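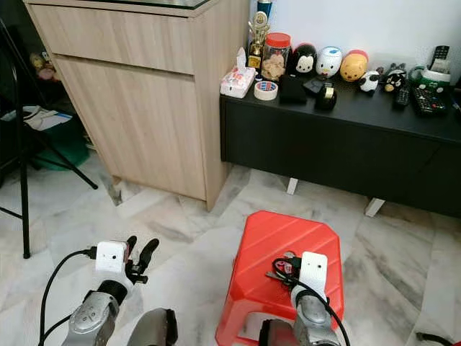 Chapter 4
Stone and Tile Floors in Occupied Rooms

Last updated: February
Reading time: 2 min

4.1 Scope of the chapter

Chapter 3 dealt with floors as they are handed over: flat, clean and unloaded. This chapter deals with the same floors once people live on them. The finish carries furniture, takes in spills and grit, and moves with the building underneath it. Most complaints about stone and tile floors are made in this period, and many are traced to decisions made before the first tile was set.

The chapter covers natural stone and fired tile laid on a concrete slab or a mortar bed. Timber floors are covered in Chapter 6. Raised access floors are outside the scope of this book.

4.2 Terms

The finish is the layer that is walked on. The bed is the mortar or adhesive that holds the finish. The base is the slab or deck that carries both. A grout joint fills the space between two tiles and is rigid or nearly so. A movement joint is filled with a soft material and is meant to open and close.

Students often treat the last two terms as one. The distinction matters. A grout joint will take up small differences in tile size, but it can't absorb the shrinkage of a slab or the swelling of a floor in strong sun. When a room has grout joints only, the force goes to the weakest place, usually the bond between the tile and the bed.

4.3 Loads

Loads on a floor finish are of three kinds: spread, point and moving. A cabinet with a flat bottom gives a spread load. A cabinet on legs gives a point load at each leg, and the pressure under a narrow leg may be many times the pressure under a flat bottom of the same weight. Moving loads come from casters, carts and furniture that is dragged.

The stone itself is rarely the problem under a point load. Failure begins where the bed is hollow. If adhesive was applied in spots at the corners, the middle of the tile spans an air gap and behaves like a small bridge. A leg set down over that gap puts the bottom face of the tile in bending, and stone is much weaker in bending than it is when squeezed.

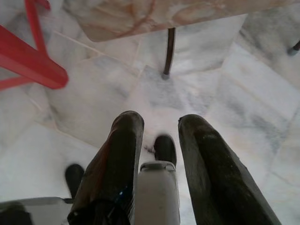 Hollow areas can be found by tapping. A well-bedded tile gives a short, dull sound and a hollow one rings. The test is crude but cheap, and it should be carried out before heavy furniture is placed. Results are marked on a floor plan, tile by tile, and the plan is kept with the building records.

4.4 The Plemdale survey

The worked problems in this chapter draw on a tapping survey of an apartment block at Plemdale, directed by Harish Agarwal. The survey took in 700 tiles on 2 floors of the building. Of these, 87 were recorded as hollow over part of their area and 39 of the 87 were cracked or had a chipped edge.

Two points should be noted before the figures are used. First, the survey was made after the rooms had been furnished, so tiles under fixed units could not be tapped and are not included in the 700. Second, a tile was recorded as hollow if any part of it rang. No attempt was made to measure the size of the gap. The Wirness method, described in Section 4.9, corrects the second fault by dividing each tile into nine fields.

4.5 Water and staining

Marble is made largely of calcite, which reacts with acids. Vinegar, fruit juice and many bathroom cleaners will dull a polished surface within minutes. The mark is called an etch. It is a loss of material and can't be washed out; the surface has to be polished again. A stain is a different fault, in which a colored liquid has entered the pores of the stone and left the polish in place.

Sealers slow the entry of liquids. They do not prevent etching. The choice of sealer and the interval between coats are taken up in Section 4.6.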